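Bin Cell Notes: Resetting the Camera, the Floor and the Parts List

November 8, 2024 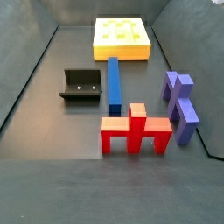 Five pieces on the bin floor. Black bracket at left, purple against the right side.

The bin cell has been running in the back half of my shop since January. It is a small arm on a steel plate, a fixed camera, and a shallow gray bin with sloped walls. The arm picks plastic building pieces out of the bin and puts them down again somewhere else in the bin. I keep these notes mostly so that I can repeat a setup after I have taken it apart, which I have now done 4 times.

This round started with a slow loss of accuracy. Picks that used to land on the middle of a piece were landing toward one side, always the same side. I checked the arm first, since that is the part with the most joints. It repeated fine against a dial indicator. The fault was in the camera bracket, where one clamp screw had backed out enough to let the camera sag under the pull of its own cable.

Camera bracket

The bracket is a Vostent clamp on a length of square tube. It has two screws on the tube side and one on the camera side. The camera-side screw is the one that loosened. It had no thread locker on it. I had left it dry back in January because I expected to be moving the camera around for a few weeks, and then I stopped moving it and forgot.

What I did:

Marked the old position with a paint pen before touching anything.
Took the camera off, cleaned the threads with alcohol, put on medium-strength thread locker.
Refit the camera with the screw just snug, set the tilt, then tightened.
Tied the cable to the tube in two places so the connector carries no load.
Left it overnight before calibrating.

The cable tie matters more than the thread locker. Before this, the cable hung in a free loop and the arm brushed it on the long move to the parking position. I had seen it swinging and paid no attention.

Height from the bin floor to the face of the lens is now 143 mm more than the minimum I worked out for full coverage of the floor. That sounds generous, but the extra height also gives the wrist room to turn over the back wall. If you lower the camera to get more pixels on each part, check the wrist clearance with the gripper open, not closed. The fingers are wider than the wrist when they are open, and I have a nick in a lens hood from the one time I checked it the other way.

Bin floor

The bin is a Saswood tray, matte, slate gray. The matte surface was the reason for picking it. My first bin was a glossy storage tub, and every overhead light made a bright spot that the software liked to treat as an object. The arm would go down and grip at a reflection, come up with nothing, and try again in the same place.

Matte surfaces do pick up marks. The front of the bin has smudges and scuffs on it, and it will keep getting them. I wipe the floor with a damp microfiber cloth and a drop of dish soap, then with plain water, then let it dry. No solvent. I tried a plastics cleaner on the underside of a spare tray and it left a shiny patch that never came off.

The corners where the walls meet the floor show up as dark lines to the camera. The segmentation used to pick these up as thin objects. There are two ways to deal with that. One is to mask the wall area out in software. The other is to capture an empty background after each cleaning and subtract it. I do both. The mask is drawn by hand and sits a little inside the seam. The background is an average of 29 captures with the bin empty and the lights at their normal level.

One drawback of the mask: a piece lying hard against a wall can lose a strip along one edge. The purple zigzag piece does this when it ends up along the right side. Its outline comes out thinner than the real part, the computed center moves inward, and the gripper closes off-center. I have moved the mask out by a few pixels on that side and will see if the seam comes back as a false object.

Lighting

Lights are overhead and diffused, one panel, no side lights. The result is pale upper faces and darker sides on nearly everything. That is useful for finding the top of a part and bad for color matching. The red comb piece reads as red on its vertical faces and closer to salmon on the upper ones. The purple piece goes to a periwinkle blue on top. With my original color thresholds, the top of the purple piece and the top of the blue bar were close enough to be merged into one blob whenever they touched.

I widened the red range to take in the salmon and stopped asking color to separate blue from purple. Those two are now separated by shape. The bar is one straight run with a square section. The zigzag has dark gaps between its legs, and the gaps are easy to find in the depth map if the exposure is low enough.

Exposure is set by hand. Auto exposure was on by default, and it changed every time the big yellow block was moved in or out. The yellow block is the largest part in the set and bright enough to drag the whole picture down. With it in the bin, the black bracket lost all its detail. I set the exposure with the yellow block present, let its top wash out a bit, and locked it there. The pale green grid on top is still readable at that setting.

Parts list

The test set is kept to pieces that each cause a different kind of trouble.

Yellow block: large and wide. The gripper can only take it across the short way. If it is pushed close to the back wall there may not be room for a finger behind it, so the program has to pull it forward before gripping.

Blue bar: long and narrow. Easy to grip, but it swings if gripped away from the middle. Grip force is turned down for this one.

Red comb piece: three legs, a beam across the top and a raised block in the center. The raised block is the only place I allow a grip. Grips on the beam tipped the piece.

Purple zigzag piece: several possible grips, most of them poor. The program scores each one and takes the best, and the score is worth logging.

Black bracket: dark channel shape with two small silver screw heads in the back plate. The screw heads are good landmarks for orientation when they catch the light. When they do not, the bracket is a dark area on a gray floor, and the confidence drops a lot.

I would add a clear part if I wanted to be miserable. Alvarado sells a set with clear pieces in it and I have left it in the bag.

Calibration

Calibration is done with a printed dot board glued to a flat aluminum sheet. Paper alone will curl. The arm carries the board through a set of poses, the camera captures each one, and the solver works out where the camera sits relative to the base. I use the calibration routine in the Bimwood control package with the pose list edited to suit the low walls. The stock list sends the wrist into the left wall on the sixth pose.

Let the arm warm up first. I run it through an empty cycle 100 times before collecting poses. The joint readings drift a little in that period and then settle. Calibrating cold gives a good result on paper and a poor one an hour later.

After solving, check at the corners of the floor as well as the center. The center will nearly always look fine. My check is a pointed rod in the gripper, sent to marks on a card laid flat on the bin floor. With the sagged camera the center was still close enough to pass and the far left corner was clearly off, and I would have caught this weeks earlier if I had been checking the corners.

Gripper

Not much to report. The finger pads were worn smooth at the tips, so I swapped them for new ones cut from the same rubber sheet. New pads are slightly thicker than worn ones, so the closed position has to be taught again. Skip that and the controller thinks it is holding something when the fingers have only met each other. Wipe the pads with alcohol before first use. The sheet comes with a dusting of release powder, and the first few picks will slip.

I also replaced the finger screws. The old ones had rounded sockets from my using a worn key.

Where it stands

The cell has done over four hours since the reset with the camera mark still lined up. Picks are back to the middle of the part except for the purple piece against the wall. Next I want to give the pull-forward move its own speed limit, as it currently uses the general one and shoves the yellow block harder than it needs to.

Settings are saved under the date of this post. The old calibration file is in the same folder with "sag" added to its name, in case I want to compare the two. Thread locker is now on the shopping list, the bottle being nearly empty.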